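Valtdale Grain Names, README

A word list of names people give to wood grain, wood color and the various things that go wrong with both. It has 2218 entries. Most came from sawmill price sheets and the backs of veneer samples, and a few came from arguments.

What is in it

names.csv holds one name per line, with a region code and a source code. The notes column is free text and shows it. "Ask Lüthi" appears 76 times. Lüthi has been asked.

synonyms.csv pairs up names that mean the same thing. There are 18 words in there for a knot that fell out, including two that should not be said in front of customers.

disputed.csv is where entries go when two mills use one name for opposite things. "Honey" is the worst of them. In Endirari it means pale, in Valtdale it means dark, and both places consider the matter closed.

How it was put together

Benedikt Kaufmann typed up the first batch over one August, from a box of Veltent order books with handwriting to match the pay. Spelling was left alone except where it could not be read, and then it was guessed. Guesses have a g in the last column. An earlier release had the g in the first column, so please don't mix the two.

Known problems

Color names are not tied to any measured color. "Light" and "tan" mean whatever the seller meant that morning. Please stop opening issues asking for hex codes.
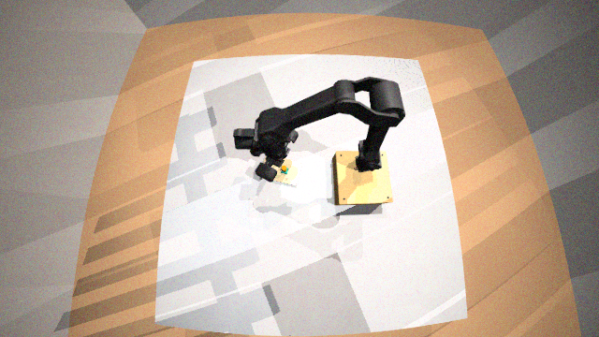
Rendered view: light wooden base plate, white mat, tan tabletop.

Regional coverage is lopsided. The hill mills answered letters and the river mills did not – draw your own conclusions about rivers.

Use

Free for any purpose, including crosswords. If you send corrections, keep it under 100 lines per batch and say which mill you are annoyed with.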